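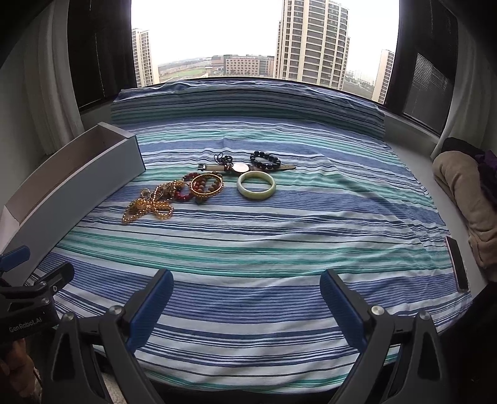
Department of Floral Design and Retail Floristry, Catterall College

Week 6 notes: Sympathy work, from the phone call to the church door

Hi all, these are my notes from Friday's class, tidied up a little for those of you who were out on placement. I talk fast, so I've put in the bits I skipped too.

We started with the phone call. Before you talk about a single flower, get the name of the person who has died (ask for the spelling, always), the name of the funeral home, and the time of the service. Then ask who is ordering and how they want the card to read. I keep a pad by the phone with those headings already on it, and I still use the paper one even though the shop in Liston moved everything to a screen years ago. Read the card message back out loud. A wrong initial on a birthday card is a bit embarrassing, but on a casket spray it's awful.

Then we went over who usually sends what. Casket sprays and the big letter tributes tend to come from close family. Standing sprays and wreaths come from relatives, workplaces and clubs. Baskets, planters and hand-tied bouquets often go to the house, and those are the ones people get wrong! If it's going to the house, make it small enough to sit on a kitchen table and put it in something that holds water. A family with a full house that week does not want to go hunting for vases. 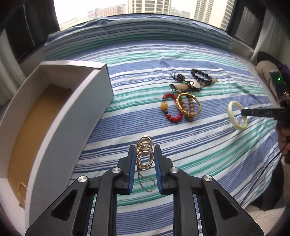

Mechanics next. Soak your foam by letting it sink on its own, and please don't push it under, you'll get dry pockets in the middle. For a double-ended spray, set your length first, then your width, then your height, and only after that start filling in. Several of you filled the middle first and then had nowhere to put the long stems. Elínborg Bjarnason's spray is still in the cooler if you want to see a good outline. Look at it from the side, that's where the shape really shows.

On greenery: use more than you think. Leatherleaf, salal, a bit of eucalyptus if the budget allows. It covers the foam and lets you space out the expensive stems.

Pricing. We did the Rollton order on the board, the whole service including 2 standing sprays, 3 pedestal pieces and the casket spray, and it came to $1,620 before delivery. Go back through it at home and check my math on the labor line (I rubbed it out twice, sorry). Delivery gets its own line on the invoice. Don't bury it in the flowers, or you'll lose money the first time you drive out of town.

Timing. Call the funeral home yourself and ask when they want the flowers in the room. They'll give you a time that's earlier than the service, sometimes by a lot, and that is your real deadline. Ask which door to use as well.

Ribbons and sashes we only touched on. Lizelle Potgieter is taking that session and she's bringing the lettering, so wait for her before you buy any of your own.

For next time, read the handout on color and faith customs, and write out one full phone order with a partner, one of you playing the customer. Be a slightly vague customer, please, most of them are. Bring your knife, your wire cutters and an apron. Buckets are in the back room and they need to go back there clean.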